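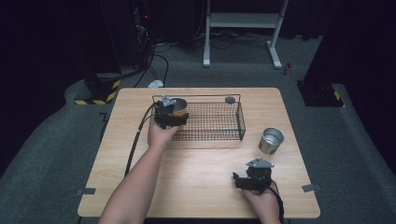

October, Saturday, started just after two

Grippers on the bench today: the Kuvelis pair against the Marchuk pair, both in their hand-held versions, same table, same basket, same cups. Solomiia wants a decision before we order more and I'd quite like one too, because I'm tired of keeping spares for both. I did the holding and Svyatoslav did the logging and the complaining (mostly about the carpet, where he'd managed to kneel on a plug).

The job is dull on purpose. Cups into the wire basket, cups out again, left hand and right hand, no tipping the thing over and no dragging it along the table. I did a long warm-up with each pair first so my wrists weren't the thing being tested.

First impressions

Kuvelis first. Lovely and light, and the trigger has hardly any slack in it, so you can creep up on a rim very gently. The trouble comes when you squeeze hard. The fingers splay a touch at the tips and the cup turns in your grip, only a bit, but enough that it goes down crooked. Two of my drops in the first batch were exactly that.

Marchuk is a heavier lump and my forearms knew about it by the end! But it closes square and stays square. I stopped thinking about it after a while, and I can't say that for the Kuvelis. I'd still like a softer return spring. It snaps open faster than I want when I'm putting something down next to something else.

Wrist cameras

Same camera on both hands and both pairs, set to 2250 for exposure, as Clida had it on her rig. Fine on black, a bit much on pale wood, where the light coming down the table goes to a white smear. It didn't matter for the cups, but I can see it mattering the first time we want to pick up anything thin and light-coloured. Svyatoslav thinks we should just turn the lamp. I think we should try a lower number first and touch the lamp last, seeing as we spent all of Vinasance's visit putting that lamp where it is.

What I do like is how much table you get between the fingers when they're open. With the old mount I was always guessing where the tips were.
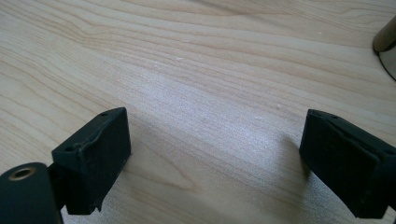 Cables

Still the worst part of the whole setup, whichever gripper you've got. Left side is the bad one. It drapes over the table edge and if I reach towards the back of the basket I can feel it pulling at my hand, and I start steering against it without meaning to. You could see it in the log too, four of the left-hand runs have a wobble in the same spot. A clip on the forearm might do it. Solomiia suggested hanging the cables from above, which I'm against until someone shows me where we'd hang them from.

Basket runs

Six runs each, alternating, so neither pair got all the fresh-arm ones. The shorter cup was easy with both. The taller one is where they parted company: the Kuvelis wanted it gripped low and dead centre, and the Marchuk didn't much care. Going in past the rim of the basket was fine with either as long as I came down from straight above. Coming in at an angle, the Kuvelis caught the wire twice and the Marchuk didn't catch at all.

Two-handed was better than I expected. Once both cups are standing in there, you want to keep the hands well apart and not be clever about it.

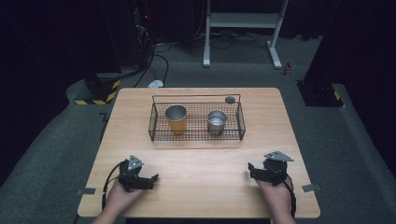

To do before next time

Softer return spring for the Marchuk (ask whether they sell one, otherwise I'll bodge something).

Stiffer tips on the Kuvelis, just to be fair to it. Svyatoslav has offered to print a set.

Lower exposure, same table, same lamp. Then argue about the lamp.

Forearm clip, left side first.

Leaning Marchuk at the moment, but I'd like Solomiia to do her own runs before I say so in the meeting. Her hands are smaller than mine and the weight might well change her mind.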